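5.3 Filling and checking mixed snack boxes with the hand-held grippers
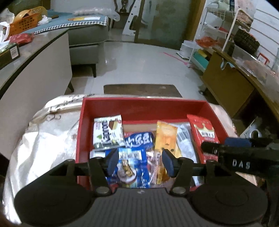
Figure 5-2. Mixed box with packets in place, gripper fingers open above the box.

This section applies to operators and line leads at Skiria sites where mixed boxes are filled with the hand-held grippers and the recordings are used to set up the Sinier packing cell. It replaces the July issue. Read section 5.2 (Charging and pairing) first.

Before you start

1. Confirm with the line lead which packing list is active. The list number is shown on the Brotine station screen, top line.
2. Set an open-topped box on the table covering. Leave enough clear space on both sides for the grippers to move without touching other stock.
3. Check the finger pads. Replace any pad that is split, loose or sticky.
4. Open and close each gripper fully, 2 times. The position reading must return to zero. If it does not, go to section 8.1.

Note: Wrinkles in the table covering do not affect the recording. Pull the covering flat only if the box rocks.

Filling the box

5. Press Start on the station and wait for the single tone.
6. Bring the open fingers down over the packet. Grip stiff packets by the serrated end and soft packets across the middle.
7. Lift straight up until the packet clears the box wall, then move across and lower it. Do not drop packets from above the wall.
8. Stand long packets on the diagonal or against a side wall. Place wide packets toward the front.
9. Place clear-wrapped items last. The wrapper slides on the pads and may need a second grip. A second grip is not an error and should be left in the recording.
10. Open the fingers, raise the gripper clear of the packets and press Stop.

Caution: Keep fingers and loose sleeves away from the finger joints while the gripper is closing. Never reach into the box with your free hand during a recording.

Caution: When two grippers are in use, only one may be inside the box at a time. The other stays outside the wall with its fingers still.

Barcode check

Barcode labels do not have to face up. The cell reads them on the infeed side before packing, and operators are no longer required to scan each packet by hand. Damaged labels still go to the exception tray.

Changes to operator duties

The following took effect with the second cell at the Ait Ali building:

– Hand packing continues for short runs of 200 boxes or fewer. Longer runs go to the cell.
– Each operator on the roster records for one block per shift. Recording time is paid at the packing rate and is not counted toward the box target.
– Recordings are stored by station and list number. Names are not attached, and recordings are not used to measure individual speed.
– The operator at the cell may stop it at any time for a crushed or wrongly placed packet. No approval is needed to stop. A line lead must be present to restart.
– Operators moving from packing to cell watch complete the Wednesday training block before their first shift.

Storage limit

Each station holds 1,332 recordings. At the limit the Start button is locked until the files are moved to the site server. Do not delete files from the station to free space – use Transfer, then Clear.

Questions about rosters or recording blocks go to Bouchra Morsy, site training. Report gripper faults using form 9 and tag the gripper before putting it back on the charger.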